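About Barnine

Who we are

Barnine is a contract laundry and garment finishing company. We wash, press, fold and pack workwear, hotel linen and hospital uniforms, and we have been doing it long enough that a few of our presses are older than the people running them. Kartini Pangaribuan started the business with two washers and a van, and she still walks the floor every morning before she opens her email.

There are 325 of us now, over three shifts. We handle 3,000 bundles on a normal day and more when the hotels are full. It's noisy, cheerful work, and for the past few years it has also been work that we share with robots.

How the robots came in

The first one was a folding arm for flat sheets, and we bought it for a very plain reason: shoulders! Lifting and shaking out damp sheets for eight hours is hard on anybody, and too many of our best people were going home sore. We put the arm on the heaviest station, moved the four people who had been there to inspection and mending at the same pay, and waited to see what they'd say. They said to get another one.

Garments took much longer. A sheet has four corners and a jacket has pockets, cuffs, linings, zippers and a will of its own. With the help of Pluron, the integrator who still looks after our controls, we moved on to robot hands with proper fingers, and we set aside a carpeted room upstairs where they could be tried out without holding up a single order. We call it the Vilus room after the first program we wrote there (the name has stuck, and new starters always ask).

Raelene Pomare runs that room. She spent 11 years as a presser and she can tell you what a fabric will do by rubbing it between two fingers, so when a hand grips too hard or too high, she's the one who spots it. Most of what our robots know about cloth started as something Raelene, or someone from her old line, showed an engineer at the table.

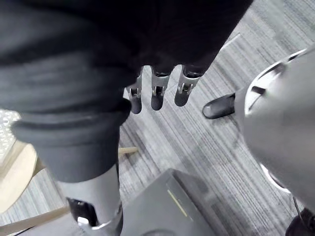 Robotic fingers and dark fabric, up close.

What changed for the people here

Quite a lot, and we want to be open about it. Some jobs went away. Hand-feeding the flatwork line is one, and we don't miss it. Other jobs grew up in their place: cell operator, gripper technician, program checker. Every one of those was offered inside the company first, with paid training hours, and most were filled that way.

Leidy Escobar was sorting uniforms on nights when she signed up for the March course. She now keeps the hands on the garment cell running, swaps worn parts and writes the shift notes that everyone fights to read first, because they are very funny. "I used to hear the machine stop and go find somebody," she says. "Now I'm the somebody."

Mending has changed too. With less lifting to do, Hauke Rathjen's team has time to fix things properly — real darning, matched thread, buttons sewn on to stay — and our customers throw away far fewer jackets. We love that.

There are things we're still working on. Thick padded coats are slow. Early on, the break schedule followed the machines, which was a mistake, and the night shift told us so in no uncertain terms. Breaks are now set by the people on the line, and the cells wait.

Training and safety

Wiebke Nolte looks after both. Anyone working beside a cell does the full course before their first shift there, and anyone at all can stop a cell, for any reason, without filling out a form. We'd much rather restart a robot than explain a bruise.

Come and see us

The Kleinschmidt Street plant is open to schools, suppliers and curious neighbors on request. Ask at the front desk, wear closed shoes, and bring a jacket you don't mind lending us for an hour.

Page updated August 2019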